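Greenberg Street Neighbors, November issue

Item 4: The great declutter, or what happened when we all cleared our tables

Quick one this month, typing this between the school run and the dentist so forgive the state of it.

Back in the spring Rekha Kandasamy stood up at the potluck and said her kitchen table had not been used for eating since she moved in. Mail, seed packets, a sewing machine with no needle, two phone chargers for phones she no longer had. She asked who else. Most of the hands in the room went up, mine included. So we set up the clear surface thing. One surface per household, cleared by bedtime, every night for a month. Could be a table, a counter, the top of the dryer. Your pick.

34 households signed up. I have 113 notes back from you, some on actual paper, one on the back of a parking stub. Thank you! Reading them took me most of two evenings and a lot of toast. What follows is the gist.

What people found underneath

Mail, mail and mail. After that, batteries of unknown age. Keys to nothing. A library book from the old branch on Dillau Road, the one that closed (they took it back at the new one, no fine, and the lady at the desk was delighted). Birthday cards never sent. One of you found a check for $58 made out to a window cleaner who has since retired to be near his daughter. He got it. He says hello to everybody on the even side of the street.

Tín Diệp found the instructions for his bread maker under a pile of takeout menus, having made bread by guesswork for two years. Bread is now worse, he reports. Going back to guessing.

What worked

Lots of agreement here, more than I expected.

A basket for the mail, but a small one. Big basket just means bigger pile. Several of you said a shoebox lid is the right size, and when it overflows you have to sit down and deal.

Doing it before the TV goes on. After is hopeless.

Giving the homeless stuff a home before you start. The scissors need a hook or a drawer. Otherwise they go to the windowsill, and then the windowsill is the problem and you have just moved your mess three feet to the left. I speak from experiance.

Standing up while sorting. Odd, but six of you mentioned it. You sit, you start reading the catalog, it's over.

One chair rule from the Sadska Court end: nothing goes on a chair, ever, not even for a minute. Coats are the exception and apparently the source of some tension in that house.

What did not work

Timers. Everyone hated the timers. Sorry, that was my idea.

Labels, mixed reviews. Great for a week. Then you have a drawer labeled TAPE with no tape in it and a bag of rice.

Buying storage. Please, before you go and buy a set of matching bins, do the sorting first. At least four households now own bins that are themselves clutter. If you have spares, bring them to the swap (see further down).

Wiping

A surprising number of questions about this, so. Light colored tops show everything, and a clear one shows more than a full one. Warm water, a drop of dish soap, wring the cloth out hard, dry with a second cloth straight after. The second cloth is the bit people skip and it's what leaves the streaks. No scrubby pads on anything shiny. For the gray smudges that don't want to move, a bit of baking soda on a damp cloth, gentle circles, test in a corner first. Wood is a whole other subject, ask Rekha, she has views and a tin of something.

White tabletop, pale walls, no piles:
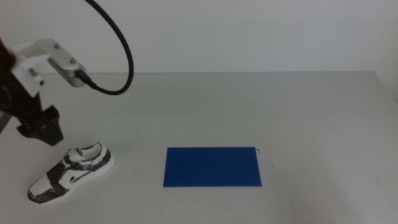
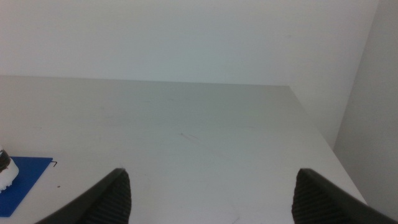

How long it lasted

Fair question and a slightly embarassing answer. The month ended, we all patted ourselves on the back, and I asked again at the end of summer. 19 households still had their surface clear most nights. That's over half, which I think is great. The rest had slid a bit. Two had slid so far they asked not to be asked again.

The ones who kept going mostly said the same thing, that it stopped being a chore once somebody else in the house started doing it too. Kids were better at it than adults. One seven year old charges her father a quarter per item left out overnight and is saving for a scooter. She is close.

Also, people ate at their tables. Sounds silly but it came up over and over. Rekha had eight people round hers in the summer, first time ever, and had to borrow chairs from both sides. She said she kept looking at it. Somebody else does a jigsaw now, and yes I know a jigsaw is technically stuff on the table, we had a long talk about it at the potluck and jigsaws are allowed. So is homework in progress. So is a cat, since you can't really stop a cat.

A few of you wrote that it was harder than you thought, and not because of the mail. Going through a late husband's papers, or a box that came from a parent's house and sat there. No rush on any of that. Those boxes don't count and never did. If you'd like company while you do one, leave a note in my mailbox and I'll come over and drink your coffee and say very little.

The swap

Went well last time, so we're doing it again, November, in the Grultow Hall, side door. Bring things that work and are clean. No mattresses. No paint, we had paint last time and one can was not as closed as it looked. Clothes on the left as you come in, kitchen things straight ahead, books wherever there's room. Doors at 10 am, and please don't come at 9:30 and stand there looking at us through the glass, you know who you are.

Last swap brought in $220 from the bake table, which paid for the hall and the new bulbs along the back path. Bake table is on again. Tín is bringing bread. He has been told.

What's left at the end goes to the thrift store in Tín's van, so if you've changed your mind about the fondue set you have till 1 pm to grab it.

Want to join the next round?

Next clear surface month starts after the holidays, when the tables are at their worst. Same rules, no timers. New this time: you can do a floor surface if you'd rather, such as the bottom of a closet or the spot behind the front door where the bags go. Pairs welcome, so you can check on each other. Put your name on the sheet at the swap or drop a slip through my door, number 12, the sticky gate, give it a shove.

And if you've still got one of the green sign up clipboards from the spring, could I have it back. I started with five and I'm down to one, which I've just found under the mail on my own hall table.

Right, dentist.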